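# Trokano (smartphone series)

**Trokano** is a series of mid-range smartphones designed and sold by the electronics maker Letport. The series is positioned between the company's entry-level Iser line and its more expensive business handsets. It is sold mainly through online stores and mobile carriers, and consists of a standard model, a larger model sold as the Trokano Plus, and a low-cost version with reduced storage.

## Background

Letport entered the phone market with basic handsets intended for older users and for small firms that bought in bulk. The Iser line, its first to use a touchscreen, sold well but was criticized for slow updates and a dim display. Work on a successor began under the internal name Muñoz, after the street on which the company's design office stood. The name Trokano was adopted shortly before release, although references to Muñoz remain in the system files of early units and are still used by developers who build unofficial software for the phone.

The first Trokano was announced in October and reached stores the following month. It kept the charging port and button layout of the last Iser phone so that existing cases and docks could be used with it. Later models dropped this requirement and moved the power button to the right side.

## Design

The body consists of an aluminum frame with a plastic back, which can be removed with a small pry tool. Letport has kept the removable back through every generation — a decision that limits water resistance but allows the battery to be replaced at home. The standard model has a flat screen with a narrow border and a single front camera placed in the upper left corner. The Plus has the same layout in a larger body and adds a second speaker.
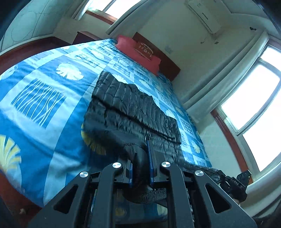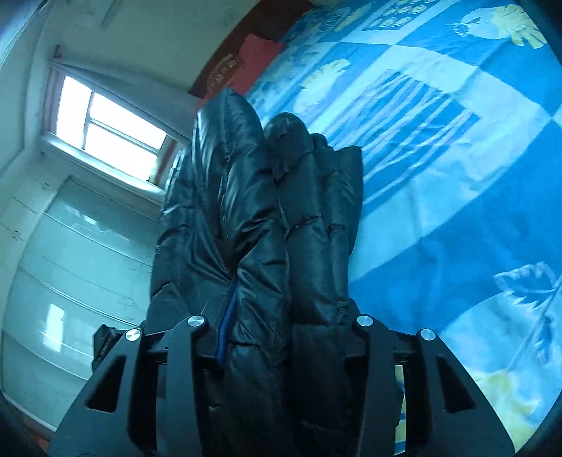

Color choices have varied by region. Gray and dark green have been offered in all markets, while a pale orange version was limited to carrier sales and withdrawn after one season.

## Hardware

The standard model uses a 50-megapixel main camera with optical stabilization and a secondary wide-angle camera. The front camera has a resolution of 32 megapixels. Video stabilization is available on the main camera only, and switching lenses during recording was not possible until the second generation.

All models accept two SIM cards. One slot is shared with a memory card, so owners who need both extra storage and a second line must use an embedded SIM for one of their numbers. The low-cost version lacks embedded SIM support. Wireless charging is restricted to the Plus.

## Software

Trokano phones run a modified version of Android with a home screen developed by Letport. The first release came with 22 preinstalled applications, several of which could be disabled but not removed. Following complaints from owners, an update made most of them removable, and the number was reduced in the second generation.

Security updates are issued every two months. Major system upgrades are promised for three years from the release of each model, counted from the launch date and not from the date of purchase. Carrier versions often receive upgrades later than phones sold directly by the company.

## Pricing and reception

The standard model was introduced at $300, with the Plus priced higher and the low-cost version sold only in selected markets. Reviewers generally praised the battery life and the ease of repair. The main camera was considered good in daylight, but night photographs were described as soft, and the wide-angle camera drew criticism for uneven color. Several reviews also noted that the vibration motor was weak and that incoming calls could be missed when the phone was carried in a bag.

## See also

- Iser (smartphone series)
- List of smartphones with replaceable batteries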